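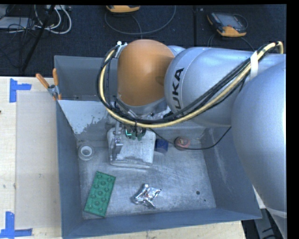

How to Submit a Public Comment to the Forsyth University Board of Trustees

Updated May 5, 2023

Students, alumni, parents and residents of Brulville may comment on any matter before the Board, including the choice of commencement speakers, the recognition of student groups and the use of campus buildings for political or religious events. Comments may be given in writing or in person.

Written comments

1. Find the item number on the posted agenda. Comments on matters not on the agenda are accepted but are held for the next regular meeting.
2. Write your comment in 1000 words or fewer. State your name, your connection to the University and the position you wish the Board to take.
3. Attach any petition as a separate document. Each signer must give a full name and a class year or town of residence.
4. Deliver the comment to the Office of the Secretary, Room 132, Jullmont Hall, or mail it to P.O. Box 1117, Brulville. It must arrive by noon on the day before the meeting.

Speaking in person

Sign the speaker sheet outside the Dulby Room before the meeting is called to order. Each speaker has three minutes. A group may name one person to speak for it and will then have five minutes. Time may not be passed from one speaker to another.

Speakers should address the chair. Criticism of a policy, an invitation or a public statement is in order. Personal insults and remarks on a named student's private life are not, and the chair may end a speaker's time after one warning.

Signs may be carried on the lawn but not inside the building.

After the meeting

Written comments are entered in the minutes under the item to which they refer. To request a copy of the minutes, call the Secretary's office at extension 1503.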